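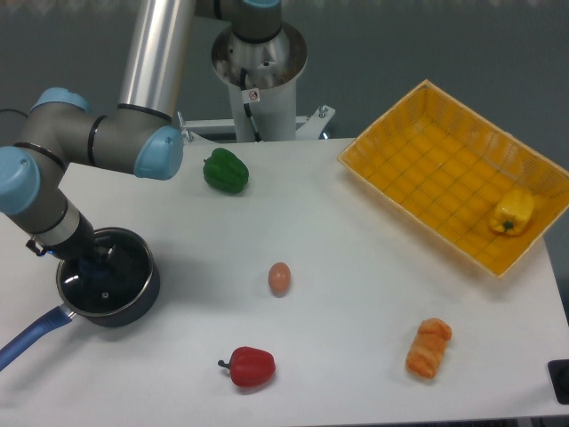
Ticket: Fan vote page counts some votes twice, others never
Show: Plallberg (live semifinal)
Opened by: Lindalva Seixas, Fri 14 June
Priority: Urgent, according to everyone with a favorite

Viewers who vote in the Madus app during the ad break get the "Thanks for voting!" screen, then get it again. One contestant picked up 2,000 votes while he was still in makeup. His mother has posted a screenshot.

Hooman Yazdani, 9:12 pm
Reproduced on my phone. Tapping the heart twice sends two votes. The limit is 3 per viewer, and the app seems to treat that as a suggestion.
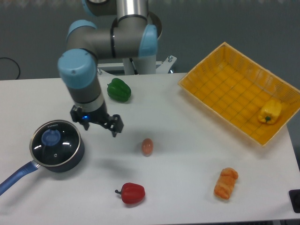

Hooman Yazdani, 9:31 pm
Turned off the heart animation. Double votes stopped. Now I get complaints that the heart doesn't beat. Leaving it off.

Gillespie Pringle, 9:40 pm
Can we hold the results? The host can stretch. He once filled a whole segment on his new teeth. 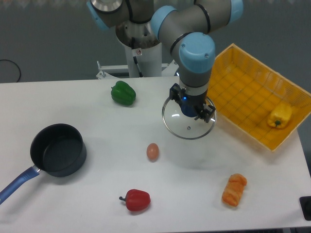
Photo: Demetrius Halvorsen

Lindalva Seixas, 9:58 pm
Duplicates removed. The bottom two have swapped places -- please tell the host before he reads the old card.

Gillespie Pringle, 10:04 pm
He read the old card.

Status: Reopened. Assigned to Sepehr Shahbazi, who is at dinner.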